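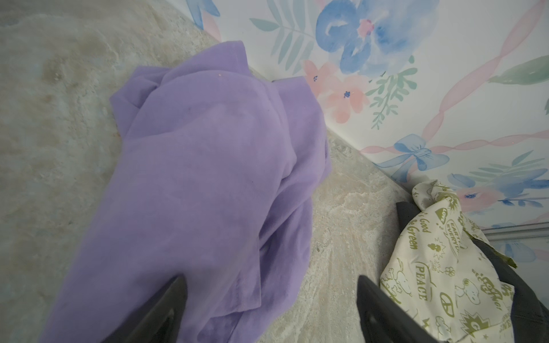 1/ OK so Friday was a day. I've been promising a thread on the laundry robot and instead you're getting a thread on how the laundry robot spent most of an afternoon lying to me about whether it was holding anything.

2/ Quick setup for the new folks: I work on Sustex at Ladum. Two arms, one booth with very pretty wallpaper, a small heap of laundry. Left arm picks something up, right arm grabs the other side, they spread it out, they fold it. When it works it's lovely to watch!

3/ Around lunch the right arm started "succeeding" at everything. Grasp success on that side went way up. I was thrilled. I told people. I should not have told people.

4/ Then I went and stood at the booth and watched one. Left arm lifts the purple one. Right arm goes in, closes on air, opens again, and the log says HOLDING. So the left arm starts its stretch move, against nothing, and flings the whole thing at the wall.

5/ (No damage. It's cloth. But the stretch move is the fastest thing these arms do, and it only makes sense if both grippers have hold of the fabric. If they don't, you've got an arm swinging hard with no reason to stop where it normally stops.)
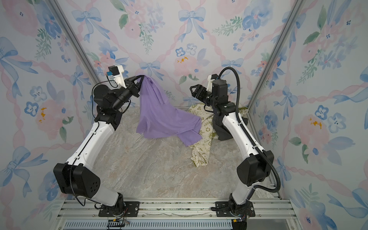 Thread · 12 posts · 3 min read

6/ Left gripper on the purple one, right gripper wide open and empty. You'd think that would be the easiest thing in the world to tell apart from a real hold. Apparently not for us, lol

7/ First theory was the cable. The right arm has a fat conduit that goes way up over the wrist and I have blamed it for every problem since September. Wiggled it, reseated it, ran six grasps. Same thing. Sorry, cable.

8/ Second theory was the Wuker board (our name for the little gripper controller, don't ask). Swapped in the spare and got four clean grasps in a row, so I went and got a coffee feeling like a genius. Came back and grasp five was a phantom again.

9/ So I did the boring thing and read the log. Phantom holds started at run 597. Every run before that, the right gripper gave a fresh reading each cycle. From 597 on, whenever a reading came in late, the code just reused the last good one. And if the last good one was a hold... yep. Holding forever.

10/ Which was my change!! I put that reuse in to stop a flood of timeout warnings on the Rattanakul booth, where the network is slow. Copied it over to ours without thinking about what an old reading means to an arm that's about to pull.
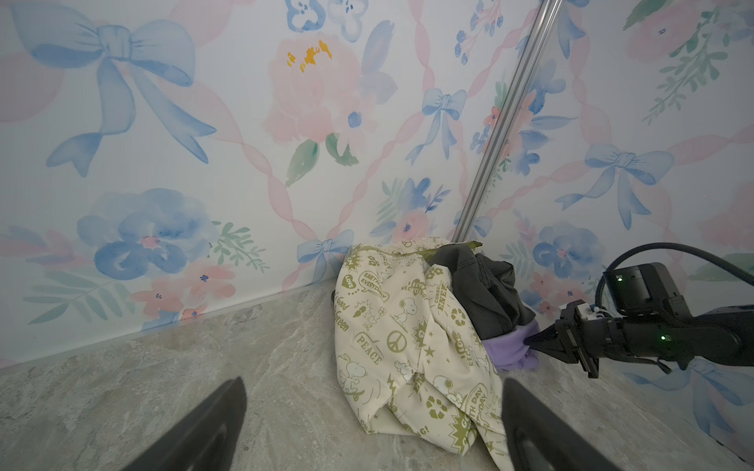 11/ What we changed
- A late gripper reading now counts as "don't know", and "don't know" means both arms stop
- The stretch move won't start without a fresh hold from both sides
- Speed cap on the stretch until I trust it again
- Door shut while it runs, including when I'm "just looking" (I was leaning in with it open, I know, I know)

12/ Reran it with the whole pile before I went home, Snoopy and all. The success rate on the right side is back to its old mediocre self, and it stopped itself six times on late readings. Annoying to babysit, but I'll take it. Next job is finding out why the readings are late in the first place, so if you've chased something like that on a two-arm setup, my replies are open and I will read every single one.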